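Otside newsroom, pre-publication check for viral family stories. April round.

Item 1. Source account confirmed as belonging to the poster. Pass, on the second try. The first account was a fan page.

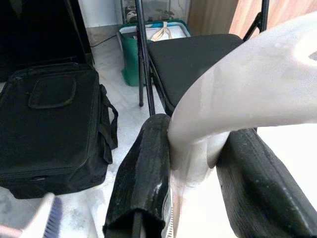
Sisero Wei

Item 2. Relatives contacted before publishing. Fail. We messaged 2 and published before either had read it.

Item 3. Screenshots match the live post. Pass, though ours had cropped off the word "joking."

Item 4. Reactions quoted fairly. Needs work. The post had 313 comments and we ran the 2 rudest. 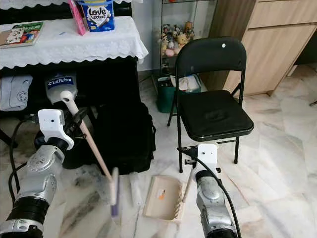 Otside Standards Desk

Item 5. Headline supported by the story. Fail. "Outrage" came down to one man in Zeranik, and he seemed mildly put out.

Item 6. Correction placed where readers will find it. Pass, if they scroll like they mean it.

Recheck items 2, 4 and 5 before the next round.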